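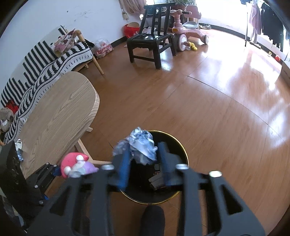 Com que frequência devo esvaziar o cesto de papéis da sala?
Duas vezes por semana costuma bastar, desde que lá só entrem papéis e embrulhos secos.

Melina Zacharopoulos
Pergunto porque cá em casa a sala é também sala de jantar e quarto de brinquedos, e ao fim da tarde já nem sei por onde começar a arrumar. Como fazem vocês?

Patricio Collado
Olá, Melina! Como te compreendo – com crianças pequenas é uma maratona. Eu começo sempre pelo lixo miúdo (papéis amarrotados, pratas de bolachas), depois os peluches vão para o sofá e só no fim trato do chão. Ponho um saco fino no cesto e deixo mais dois dobrados por baixo, assim a troca faz-se num instante. E o triciclo tem lugar marcado junto à janela, senão tropeço nele às escuras!

Radu Rusu
Cesto com tampa. O meu custou 33 euros e ainda dura.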